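Closing the lid: how many demos per box?
Jul 27, 2022

urho_n: We collect examples for the Pratine policy with the hand-held gripper. I have 60 episodes of closing an organizer box and the trained model still misses the lid. Should I go to 2000, or change something first?

Ximena V: Change first. More of the same start position teaches it very little.

marisolb: I disagree a little. With 60 you cannot know yet what is wrong.

urho_n: Thank you both. My start is always similar, lid flat behind the base, fingers wide open.

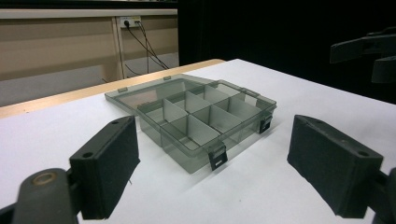 I could turn the box between takes, and I have 2 other boxes to try.

Ximena V: Turn it, yes. And please keep the failed takes in a separate folder.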